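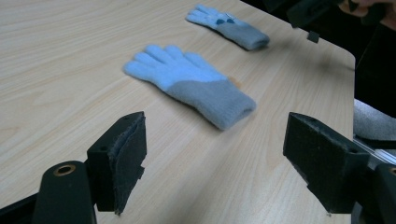
ハリマ・ウェレ(Halima Were)
Feda 編み図テキスト集 管理担当

Feda 編み図テキスト集 第3版
最終更新 2019年9月10日

概要

Feda は、手編みの小物の編み方を文章で書いた「文章パターン」を、同じ書式にそろえて収めたテキスト集です。収録数は201点で、手袋、ミトン、帽子、靴下、ネックウォーマーを対象にしています。セーターなどの身頃のあるものは入っていません。
もとの原稿は、編み物教室 Berchtold で配られていたプリントと、Rirnent の読者投稿欄に寄せられた編み方です。どちらも書き手ごとに略語や段の数え方が違い、並べて読み比べることができませんでした。用語をそろえ、段ごとに行を分け、あとから検索や集計ができる形にしたものが本テキスト集です。

収録内容

patterns フォルダには、1点につき1つのテキストファイルが入っています。ファイル名は通し番号で、001 から 201 までです。
terms.tsv は略語と用語の対応表です。日本語、英語、ドイツ語の列があります。ドイツ語の列は Pirmin Egger が作成しました。
yarns.tsv は使用糸の一覧です。製品名は載せず、太さの区分と繊維の種類だけを記録しています。
errata.txt は正誤表です。版をまたいで引き継いでいるため、古い訂正も残っています。

ファイルの書式

文字コードは UTF-8、改行は LF です。各ファイルは見出し部と本文に分かれ、間に空行が1つ入ります。
見出し部の項目は次のとおりです。

id:通し番号
title:作品名。原稿に題がない場合は「無題」
category:手袋、ミトン、帽子、靴下、首回りのいずれか
size:原稿に書かれたサイズ表記をそのまま転記
gauge:目数と段数。記載のないものは空欄
needle:針の号数。輪針か棒針かの区別を含む
colors:使用色数と配色の切り替え位置
source:B(Berchtold)または R(Rirnent)

本文は1行が1段です。段番号のあとに全角スペースを置き、操作を左から順に書きます。くり返しは丸括弧で囲み、直後に回数を書きます。輪に編む部分と平らに編む部分が切り替わるときは、行頭に「輪」「平」と入れてあります。

記入例

輪 1 (表目2、裏目2)12回
輪 2 前段と同じ
輪 3 前段と同じ

表記の方針

減らし目は「右上2目一度」「左上2目一度」に統一しました。原稿で「2目一緒に」とだけ書かれていて、傾きの方向が読み取れないものは「2目一度(方向不明)」としています。推測で方向を補うことはしていません。
増し目は「ねじり増し目」「巻き増し目」「かけ目」の区別を残しました。「1目増す」としか書かれていない場合は、そのまま転記しています。
作り目の段を1段目と数えるかどうかは原稿によって異なります。本テキスト集では作り目を0段目とし、段番号をすべて振り直しました。もとのプリントと照合するときは1段ずれることがあります。
親指の穴については、別糸を編み込んで後から拾う方法と、まちを増やしながら休み目にする方法の両方があります。前者には「別糸」、後者には「まち」の語が必ず本文に入るようにしてあるので、この語で検索できます。
指を1本ずつ編む手袋では、小指から始める原稿と人差し指から始める原稿が混ざっています。順番は変えていません。隣の指との間で拾う目は「マチ目」と書かれていることもありますが、親指の「まち」と紛らわしいため「指間の拾い目」に直しました。

配色の扱い

colors の項目では、具体的な色名を使わず A色、B色と書いています。原稿にあった色名は末尾の備考に移しました。途中で糸を替える作品では、どの段から替えるかを段番号で示しています。段の途中で替える場合は、目の位置も併記します。
毛足の長い糸を使う作品では、原稿に「目が読みにくい」という注意書きがよく付いています。こうした注意書きも備考に残してあります。

作成の手順

プリントの書き起こしは Petro Maksymiv と Halima Were が行いました。書き起こしたものを入れ替えて読み合わせ、目数の合わない段を抜き出して原稿に戻りました。
目数の検算には Ferdinand Schnyder が書いた短いスクリプトを使っています。各段の増減を足し引きし、次の段の目数と一致しないときに警告を出すだけのものです。引き返し編みには対応していないため、靴下のかかとは手で確かめました。
原稿そのものに誤りがあると判断した場合も、本文は書き換えていません。該当行の末尾に「原文ママ」と入れ、正しいと思われる数を errata.txt に載せています。

既知の問題

200 と 201 は同じ帽子の子ども用と大人用です。原稿では1枚のプリントにまとめられていましたが、段数が違うため別のファイルに分けました。作品名が同じなので、title だけで引くと両方が出てきます。
ゲージの空欄は Rirnent の投稿に多く、編み上がり寸法の計算には使えないものがあります。
号数の表記には日本の号数とミリ表記が混在しています。換算は行っていません。
縄編みの交差は、上になる側が本文だけでは決められないものがあります。編み図が付いていた原稿では図を優先しました。

利用できること、向かないこと

用語の調査、編み方の比較、教室での教材づくりには自由に使ってください。文章パターンを編み図に変換する道具の動作確認にも使えます。
完成品の写真と採寸値は収録していません。全作品を実際に編んで確かめたわけではないので、そのまま販売用キットの説明書にすることはお勧めしません。

権利と引用

原稿の書き手から、出典の記載を条件に再配布の許可を得ています。個人名の掲載を希望しない方が多かったため、書き手の名前は source の記号に置き換えました。
引用の際は「Feda 編み図テキスト集 第3版」と書き、通し番号を添えてください。

第2版からの変更点

terms.tsv にドイツ語の列を追加しました。
段番号の振り直しを靴下にも適用しました。
yarns.tsv の「中細」と「合太」の取り違えを修正しました。
見出し部の needle で、4本針と5本針を「棒針」にまとめました。

今後の予定

10月に、Florian Trummer が整理している Bredari の古いプリントを追加できるか検討します。手書きのものが多く、略語の読み取りが済んだものから順に入れる予定です。
誤りを見つけた方は、通し番号と段番号を添えて管理担当まで連絡してください。目数の訂正は、前後の段も書いてもらえると確認が早く済みます。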